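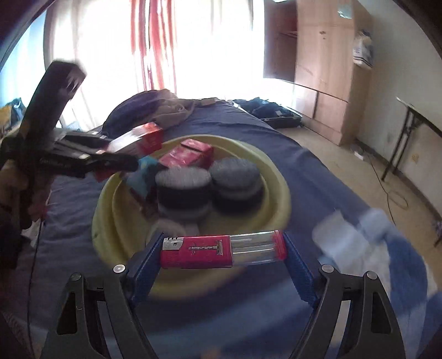 Yellow basin on the bed, pink-red item in the gripper.

Haver Rental Turnover Program
Progress report to the Bunda Fund, 14 Apr 2025

We manage 229 rental units for owners who live elsewhere and would like to hear from us as little as possible. Your grant pays for repairs between tenants, so that a unit goes back on the market before its owner starts asking about selling.

Repairs are finished at the Grilska building, apart from the lobby door, which has now been fixed three times and remains loyal to its original defect. The contractor has agreed to a fourth visit at no charge. We have the email.

Average rent on renewed leases went from $1,142 to $1,213. The owners consider this modest. The tenants have used other words, and we have passed those along in the appendix with light editing.

The Lại Street units are behind. The city wants new drawings for the back stairs, on the grounds that the old drawings show a different staircase. We have looked, and the city has a point. New drawings are on order and we expect the permit in June.

Spending is within budget, except for locks, where we guessed badly. We ask to move the unspent paint money over to cover them. The form for this asks for the signature of a department we don't have, so I have signed it twice.

Program Manager, Haver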